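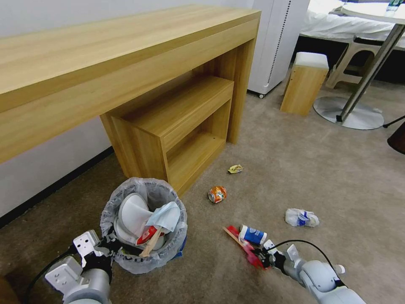

A desk, a stool and a bed: well on the way to "furnished" under Mahawong's new rules.

Mahawong decides what "furnished" means

November | By the Local Desk
3 min read
Last updated: 4:00 p.m.

The Mahawong town council has settled a question that has troubled renters ever since the first landlord put a lamp in an empty room and raised the price. Starting next month, a rental advertised as "furnished" will have to contain furniture.

The new rule, passed after a meeting that ran over four hours, requires a furnished room to have a bed, a seat, a work surface and somewhere to put clothes. A hook on the back of the door does not count as somewhere to put clothes. This took up a good part of the evening.

Until now the town code used the word "furnished" without saying what it meant, and landlords filled the gap with imagination. The housing office received 132 complaints over the past year from tenants who felt let down on arrival. One had been promised a "dining area" and found a windowsill. Another was told the mattress was "on its way," and by the time the lease ended it still was.

Much of the trouble has been in the blocks near Kimia Hospital, where short leases are common and many tenants sign before they have seen the place. Rents there for a furnished room run well above those for an empty one down the hall. 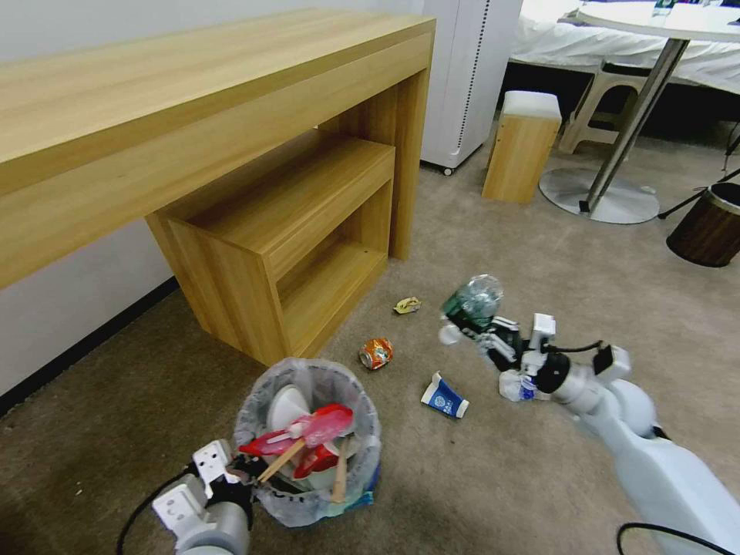 One tenant on Nurnia Street wrote to the council that she had paid the furnished rate for a folding chair, and that when the chair broke she was billed for it as "the furniture." She asked whether, for the time between the break and the bill, she should have been paying the unfurnished rate. The housing office said it was looking into it.

Landlords were less taken with the plan. Rovance Rentals, which manages a number of buildings in town, warned in a letter that the rule would push up costs and limit choice, including, presumably, the choice to sleep on the floor. The company also asked for more time to find beds. The council gave it until the end of next month and the name of a store.

There was a longer fight over what shape everything had to be in. An early draft called for items in "good condition," which landlords said was too vague, and a second draft ran to two pages on the subject of wobble. The final version says furniture must be "usable for its ordinary purpose." 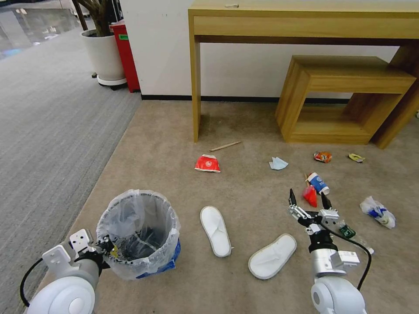
Desks turned out to be the sticking point. The draft asked for a table to eat at and a desk to work at, and landlords argued that most small rooms have space for one or the other. The council gave in, so a single work surface will now do for both, and tenants are free to eat lunch on their paperwork as they always have.

Sofas were left out altogether. So were curtains, which the council has put off until spring on the grounds that everyone wanted to go home.

Landlords who break the rule will get a written warning first and a fine after that. Tenants can report a missing item at the housing office front counter, which is open mornings only and at present has no chairs.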